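Against the tidy drawer

Tumetell wants to help me get rid of my things. I know this because a leaflet came through the door in Plestcombe, and then another, and then the woman at number 22 had them round to do her spare room and has been going on about it ever since. They send two people in grey aprons. You pay by the hour. At the end you have a cupboard you can see the back of, and they take the rest away in a van.

I have nothing against a clear cupboard. I've got one myself, it has the boiler in it. What I don't believe is the rest of it, the stuff on the leaflet about how clearing your home will clear your head, and how the average household owns "up to 1000 items it will never use again". Who went round and checked? Which households? Does a box of screws go down as one item or as all the screws? I rang and asked, which I suppose makes me a crank, and a very polite young man said he thought it came from a survey. He didn't know whose.

It matters a bit, I think, because the whole sales pitch rests on that word never. You will never use it again. How do they know? I kept a length of washing line in the shed for years, and in September the gate at Dow Lane came off its post and I tied it up with that line and it held until the man came. If I'd had the aprons round I would have been standing in the road holding a gate. I'm aware that one gate doesn't prove a case. But their case is one survey that might not exist, so I'd say we're level.

The usual answer is that you can always buy another. My neighbour says this. She says it cheerfully, and she has since bought another cake tin, another torch and another pair of garden gloves, to replace the ones that went off in the van. I did point this out. She said these ones were nicer. Well, I daresay they are, and I daresay the shop was pleased too.

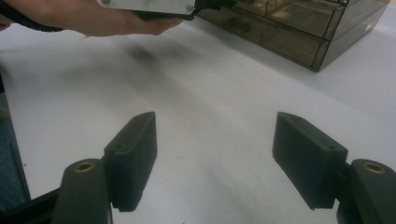
Two screws, a plate and a hand to hold it by.

I've noticed that the people keenest on owning little are hardly ever short of money. If you can get a replacement sent to you by tomorrow morning then of course you can live in a white room with a chair in it. The shop is your cupboard. Somebody else is heating it and paying the rent on it. My aunt lived on the top road at Gullisex, where the bus came when it felt like it, and she kept string, jars, brown paper, candle ends and a drawer of keys that fitted no lock in the house. I'll give the aprons the keys. The rest of it got used, over and over, by her and by half the road.

Amanuel Abdella, who mends clocks and radios two doors down from the chemist, let me look through his back room while I was waiting for my kitchen clock. I wouldn't call it tidy. There are tins on top of tins. He found the spring he wanted in less time than it takes me to find my glasses, and when I asked him what Tumetell would make of the place he said they had put a leaflet through his door as well and he was using the back of it to write down orders. He charged me £6 for the clock. A new one would have cost more and I wouldn't have liked it.

I'm told there is a mental side to this, and that mess makes people anxious. Perhaps it does. Some people, anyway. There are houses where you can't get to the bath, and that is a real misery and wants proper kindness and help, and I don't think a leaflet with a picture of a fern on it is either. But most of us aren't living like that. Most of us have a drawer that sticks. To be told that the drawer is why you sleep badly seems to me a cheek. I slept badly last winter because of the gas bill.

And I would like to know where the van goes. The leaflet says 90 per cent of what they take is "passed on". Passed on to whom? The charity shop by the station had a sign up asking people to stop bringing things. I asked in there too (I was having that sort of week) and the lady said she hadn't heard of any aprons. It may all go somewhere splendid. I'd just like the name of the place before I hand over my washing line.

My neighbour thinks I'm frightened of letting go. She read that somewhere. I told her I let go of things all the time, I put the bins out. She has offered to pay for my first hour with them as a birthday present, and I've said I'd rather have a torch, and that I know where she could have got one.

4/3/22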